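# Keeping a fruit bowl going through the cold months
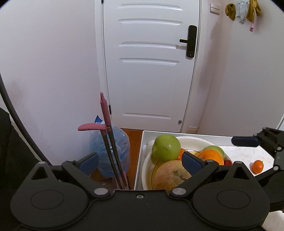

I have kept a fruit bowl on the go for as long as I've had a table to put one on, and for most of those years I did it badly. I'd come home from the market with everything that looked cheerful, pile it up, and by the end of the week there was something soft and sad at the bottom that I'd forgotten buying. So these days I think a little before I pile. The big, heavy fruit goes in first and gets a place to itself at the side of the bowl, the way the green pomelo has the left of it, and the melon can settle in next to it with the stem end where I can get at it for a sniff and a gentle press. Oranges and apples fill in what's left, and if a tangerine ends up on the tablecloth or the tabletop, well, that one gets eaten first!

## Set the bowl on a tray

I can't say enough for a tray. Mine came from Kershaw, a little housewares shop that has since closed (I still miss it), and it has saved my table from more sticky rings than I'd like to admit. You can carry the whole business over to the counter when you want to wipe down, and any leaves or stray bits of peel stay put until you're ready to shake them out. A plain rectangular one with a bit of a lip is all you need. Leave a corner free for a small dish or a folded napkin.

## What can sit out, and for how long

Pomelos are the patient ones. The rind is so thick that a good one will sit happily on the table for 2 weeks, and I think they get sweeter for the wait. Oranges do fine for a week in a cool room. Tangerines are thinner-skinned and I'd try to finish them in 6 days, though in our house that has never been a problem.

Melons are trickier. Leave a whole one out until it smells sweet at the stem end and the other end gives just a little when you press it, and then put it in the refrigerator and cut it soon. Once it's cut, cover it well and eat it within three days.

Apples give off the gas that ripens other fruit, so keep an eye on whatever is sitting beside them – handy if your melon needs a push, and a nuisance if it doesn't. In October, when I have far too many, most of the apples go straight into the crisper and I bring out two at a time.

## Turning and washing

Every other morning, while the coffee is going, I lift everything out and turn it over. It takes hardly any time. Soft spots almost always start underneath, where one fruit is leaning on another, and a single moldy orange will spread its trouble to the neighbors if you let it.

I wash fruit when I'm about to eat it and not before, except for melons and pomelos, which get a scrub under the tap with a clean brush before the knife goes anywhere near them. Dry them well with a towel, too, or they'll slide all over the cutting board.

## Don't throw out the peel

Pomelo peel makes lovely candied strips if you have an afternoon free. Cut away most of the white pith, boil the strips in fresh water three times, then simmer them gently with 200 grams of sugar and just enough water to cover until they turn glassy. Spread them on a rack overnight. Mine keep in a jar in the pantry, behind the flour, where I pretend the family doesn't know about them.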